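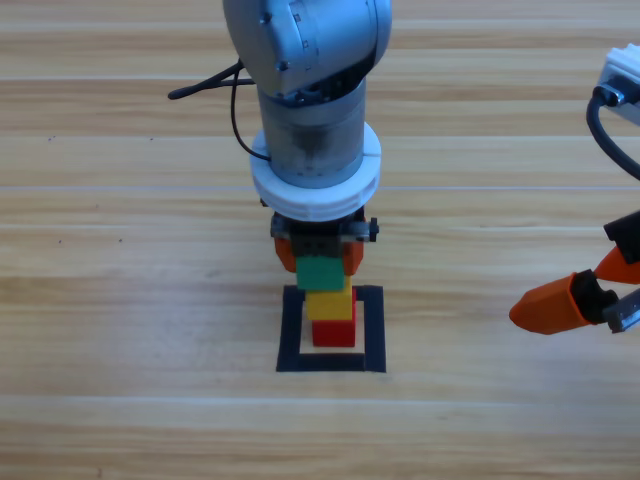

경비 승인 내역을 회계 시스템에 옮기는 작업은 언제 이루어집니까?
승인이 완료되는 시점에 자동으로 이루어지며, 담당자가 파일을 내려받아 다시 올릴 필요가 없습니다.

Rerngate, 경비 관리 서비스 Drusum용 회계 연동 기능 출시

2024년 4월 21일 — 업무용 소프트웨어 기업 Rerngate는 자사의 경비 관리 서비스 Drusum과 회계 프로그램 Nakpan을 연결하는 연동 기능을 정식 출시한다고 밝혔다. Drusum에서 승인된 경비 항목은 계정과목, 부서 코드, 증빙 파일과 함께 Nakpan의 전표 초안으로 등록된다. 전표 확정은 기존과 같이 회계 담당자가 Nakpan에서 직접 처리한다.

그동안 두 제품을 함께 사용하는 고객은 월말에 경비 내역을 CSV 파일로 내보낸 뒤 열 순서를 맞춰 올려야 했다. 부서 코드가 바뀌거나 증빙 파일명이 중복되면 같은 작업을 처음부터 반복하는 경우도 있었다. Rerngate는 지난 1월부터 고객사 30여 곳과 시험 운영을 진행했으며, 이 기간에 접수된 의견을 바탕으로 오류 알림 화면과 항목 매핑 화면을 수정했다.

연동 설정은 Drusum 관리자 메뉴의 '외부 서비스'에서 할 수 있다. 관리자는 Nakpan 계정으로 인증한 다음 전송할 법인과 부서를 선택하고, Drusum의 경비 유형을 Nakpan의 계정과목에 대응시킨다. 매핑하지 않은 유형은 전송되지 않고 보류함에 남는다. 보류된 항목은 매핑을 추가한 뒤 한꺼번에 다시 보낼 수 있다. 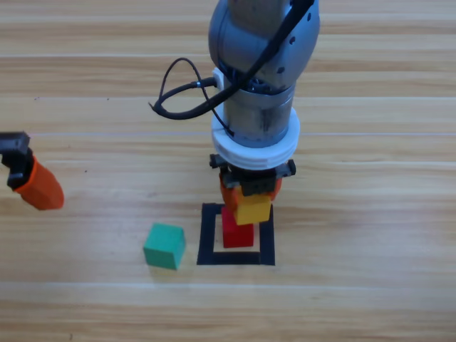 전송 권한은 법인 단위로 부여되며, 한 법인에는 Nakpan 계정 하나만 연결할 수 있다. 같은 전표가 두 계정에 중복 등록되는 일을 막기 위한 제한이다. 사진 속 로봇 팔 왼쪽에서 가는 검은색 케이블이 크게 휘어 나와 작은 흰색 커넥터 하나에 꽂혀 있는 것처럼, 법인별 데이터도 정해진 연결 지점 한 곳으로만 들어간다. 연결할 계정을 바꾸려면 기존 인증을 먼저 해제해야 하며, 해제 전까지 전송된 전표 초안은 Nakpan에 그대로 유지된다.

전송에 실패한 항목은 최대 3회까지 자동으로 재시도한다. 이후에도 등록되지 않으면 관리자에게 이메일로 알리고, 실패 사유를 전송 기록에 표시한다. 마감된 회계 기간에 해당하는 항목은 재시도 대상에서 제외된다. 외화 경비는 승인일 환율로 환산한 금액과 원래 통화 금액을 함께 전송한다.

이번 기능은 Drusum의 팀 요금제와 기업 요금제에서 추가 비용 없이 사용할 수 있다. 기본 요금제 고객은 기존 CSV 내보내기를 계속 이용할 수 있으며, 파일 형식에는 변경이 없다. 직접 설치형 Nakpan은 버전 9 이상에서 지원한다.

도입 지원은 Rerngate의 협력사 Vudell이 맡는다. Vudell은 기존 매핑표 이전과 시험 전송 점검을 제공하며, 신청은 Drusum 고객센터의 '연동 지원' 항목에서 받는다. 설정 안내서와 계정과목 매핑 양식도 같은 곳에서 내려받을 수 있다.

Rerngate 소개
Rerngate는 중소기업과 중견기업을 대상으로 경비 관리 및 구매 요청 소프트웨어를 개발하는 회사이다. 주요 제품으로 Drusum이 있다.

보도자료 문의: Rerngate 홍보팀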